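Wuvesmont Household Electricity Diary: Data Card

We use cookies to remember your settings and to count visits to this page. Accept all | Manage preferences

Summary

The Wuvesmont Household Electricity Diary is a collection of written diaries and meter readings from 127 households in the Wuvesmont district. Each household recorded its electricity use over a period of 40 days, beginning in March. The collection is maintained by the Eberhard Institute and is intended for research and teaching on domestic energy demand.

Contents

The release contains 1,407 diary pages transcribed as plain text, together with one table of meter readings and one table of household characteristics. The three parts are linked by a household number. Diary pages are stored in the folder "pages" and the tables in the folder "tables". All tables are comma-separated and use UTF-8 encoding.

Diary entries vary in length. Certain households wrote a full paragraph each evening, while others noted only the use of the oven or the washing machine. The transcribers kept the original spelling and abbreviations. Words that could not be read are marked with [illegible].
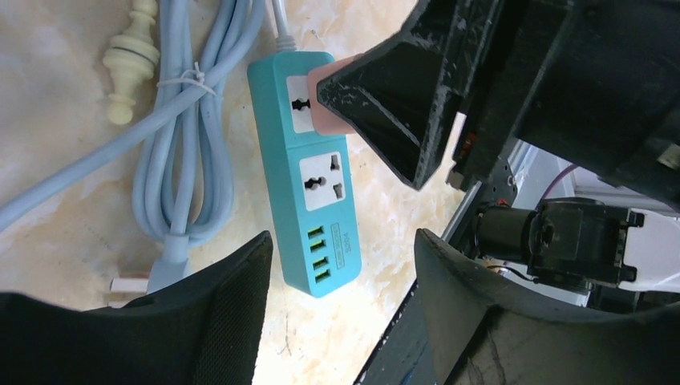 Meter readings were taken by the household at 7 p.m. and are given in kilowatt-hours. Where a reading was missed, the field is left blank; no values have been estimated. Readings that were lower than the one before were checked against the paper form and corrected only when a copying error was found.

Household characteristics

The household table lists the number of residents, the type of dwelling, the main form of heating and the type of electricity contract. Floor area is given in bands. Addresses, names and contract numbers were removed before transcription — the paper originals are held separately and are not available for loan.

Known limitations

Participation was by invitation, and rented apartments are underrepresented. Households in the Padari quarter joined nine days after the others, and their diaries are shorter as a result. The collection should not be used to estimate total demand for the district. Small appliances are recorded unevenly, as the instructions did not state whether chargers and lamps were to be listed.

Access and use

The data may be used for non-commercial research and for classroom purposes. Users may not attempt to identify any household. Published work should cite the collection by its full name and release number, and a copy should be sent to the Institute. Commercial use requires written permission.

Versions

1.0 First release.
1.1 Corrected dwelling codes for the Praltska quarter.
1.2 Added contract type to the household table.

Contacts

Data questions: Pirmin Stöckli
Permissions: Rupert Steiner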